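Folmont plant visit, March

Twenty of us took the bus out to Cilldale to see the Folmont works, where they have made quartz oscillators and timing parts since the plant moved from Mostham. Fathima Gazi, who runs final test, met us at the gate and split us into 2 groups.

We started with crystal cutting. The saws run slowly and the blanks come off thin enough to see light through. After that came plating, then the ovens, where parts are held hot and checked for drift. One rack holds 300 units. Fathima has been there 33 years and remembers tuning by hand with a pencil eraser – she still has the bench.

The Ekanayake line, their newest, was stopped for a changeover, so we only saw it through the window.

Last stop was the side hall. 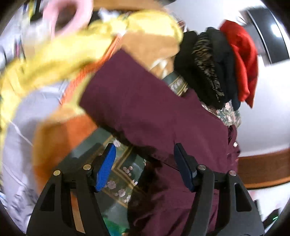 Maroon garment on the clothing pile, side hall.

Lunch was soup and rolls in the canteen. The bus left at 2. Wear flat shoes if you go, and leave phones in the lockers before the clean area.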